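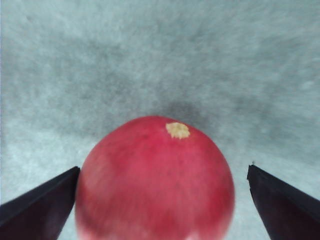
# An Open Day at the Komuseck Workshop

The Clullport bus stops at the bottom of the hill, and the walk up to the Komuseck building takes longer than the flyer says. The doors opened at ten. By the time I signed in, the coffee was gone and the first demonstration had started.

Komuseck leases and programs robot arms for small packing houses. It held its first open day in March and drew 32 visitors. The second was on 2021-05-18, and the crowd looked bigger to me. Most were growers. A few were students from the technical college, and they asked the better questions.

The main event was fruit handling. The arm runs on Surdu, the company's own control software, and it works from a small camera mounted close to the gripper. The picture it works from is a tight one. With a round red fruit between the two black fingers, there isn't much else to see except gray mat and a pale, rough spot on the skin near the top.

Spots like that led to a long discussion. One grower wanted to know if the software could sort by blemish. The answer was no, not in this version. Surdu looks for shape and edges first and decides where the fingers should go. Grading is a separate product called Climari, and it won't be ready for outside testing this year.

The engineers were open about speed. A full pick and place cycle takes 19 seconds at the demonstration setting. A person on a packing line does it much faster, and several people in the room said so. The company's reply was that its customers want the arm for night shifts and for weeks when they can't hire.

The gray work surface has had plenty of use. Pale scratches run across it in several directions, with little scuffs and specks between them.
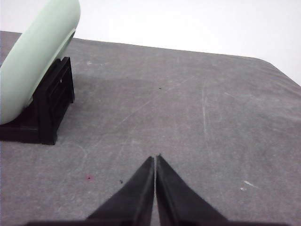
*The gripper over the work table, its fingers nearly closed. At upper left, a pale green rounded object on a black stand.*

After lunch we could try the manual controls. I got two turns. The arm moves more slowly than your hand wants it to, and I overshot on the first turn and had to back up. The student after me did fine.

Leasing costs came up at the end. Komuseck handed out a price sheet, with training billed separately at $145 an hour. The next open day has not been scheduled.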